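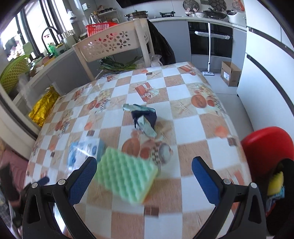 Where do you start when the dining table has become the storage room? With the table itself, and only the table, until the cloth shows again.

Kimie Tsuchiya tidied a kitchen in Paltville. The counters and the floor were left for another day.

Snack wrappers come first. They take up more room than you'd think, and a small bin next to the table saves walking. 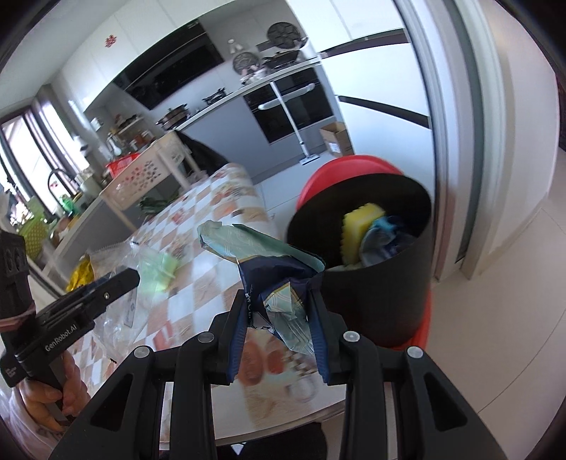
Unura wrote that she keeps a paper bag on a hook for this and empties it every night - she gave up on small bins in June.

Cleaning bottles get a place of their own, away from the vegetables. A round red bucket is under the two bottles in the next one, and the front one is a Dettol washing machine cleaner.

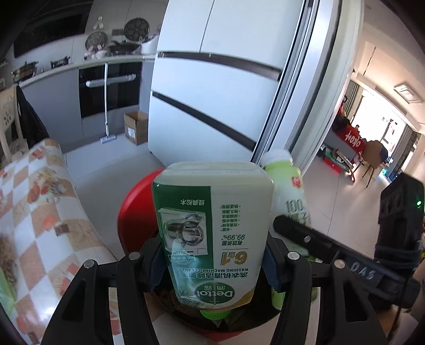

Grurik would rather keep bottles like that next to the washer, on a shelf with a lip.

Sponges are the last thing to sort. Old ones go, and one good one stays by the sink.
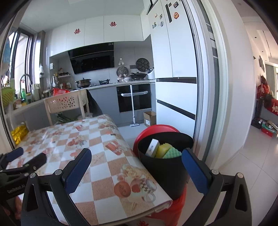 After that it's the green onions, then the tablecloth gets shaken out and goes back on.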